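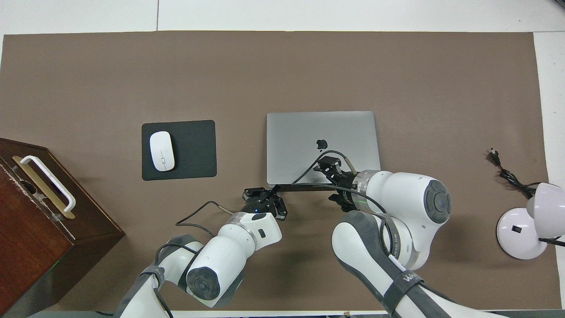 June, 4:40 pm

Went back over the glue trials from the Birberg shelves. Irena still thinks the Sedton batch is stronger than the Vidal. I'm not convinced. We have 3 joints of each, and one of the Sedton ones failed in the wood, so it says nothing much about the glue.

What the sheet says:

- Sedton: broke between 800 and 2000 N. That's a huge spread for the same cut of beech.
- Vidal: lower on paper, but much closer together. I'd take that over one lucky high number.
- Privex: not tested. Nuanchan's tin had skinned over and I won't use it.

The supplier leaflet claims full strength in 2 hours. I don't believe it. They don't give a temperature, a wood or a clamp pressure, and "full" compared to what? We left ours overnight, so we can't argue either way yet.

Irena wants to switch the shelf order to Sedton now. I said wait. If the next set spreads out as badly, I'd blame our clamping before I blame the glue – the old bar clamps creep and I've never trusted them.

Next: cut new blanks from one board, mark which end they came from, weigh the glue this time. Nuanchan to pull half of them without knowing which glue is which.

Still need to find out who wrote "good" next to joint 2. Good how?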